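Erkach steppe bustard count, is the new method any good?

Posted November 4, 2019 by larkbunting_t
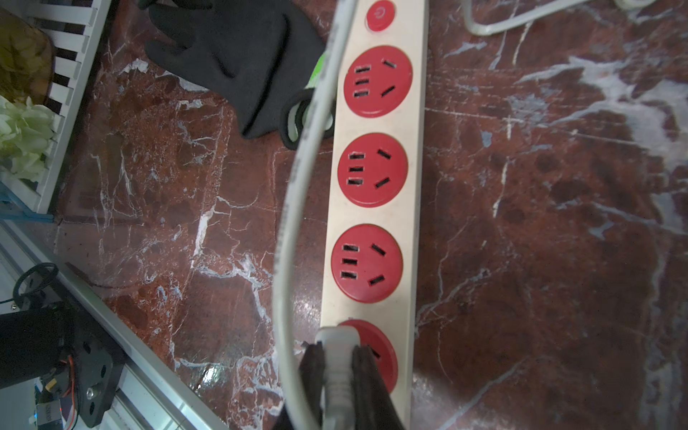 White power strip with red outlets, one plug in.

Has anyone read the write-up of the Erkach bustard survey? Tanvir Wickramasinghe put it on the Enen birding list last night. They drove fixed transects at dawn and claim the wintering flock has doubled since the last survey. I'd love to believe it. But the old survey was done on foot, by two people, and covered the south side of the valley only. You can't lay one over the other and call it growth.

--

dustyboots
I read it. He says on page 3 that the methods differ. You skipped that part?

--

larkbunting_t
I didn't skip it. One sentence of "methods differ" and then a big rising line on the chart. Which of those do you think people will quote?

--

Bautista_Birder
The chart bugged me too. What bugged me more is that the transects follow the vehicle tracks. Bustards walk off when they hear an engine. On the Onell plain we had birds sitting tight in the sagebrush until we were nearly on them, and others gone over the ridge before we had a scope up. So is the truck count high or low? I couldn't tell you, and I doubt Tanvir could either.

--

dustyboots
Low, if anything. Which would make his point stronger.

--

Bautista_Birder
Unless the same birds get pushed onto the next transect and counted again.

--

thinh_au
Thịnh Âu here, I drove one of the trucks. We ran 2 vehicles at the same time, 2000 meters apart, and radioed when a flock moved. Could we have counted a few twice? Sure. Not half of them.

--

larkbunting_t
Thanks, that's useful, and it isn't in the write-up. Were flight directions written down?

--

thinh_au
In my truck, yes. I'd have to ask about the other one.

--

larkbunting_t
Then I'll wait for the field sheets. Still not buying "doubled."

--

dustyboots
You weren't going to buy it anyway. Walk the south side again this November and compare that.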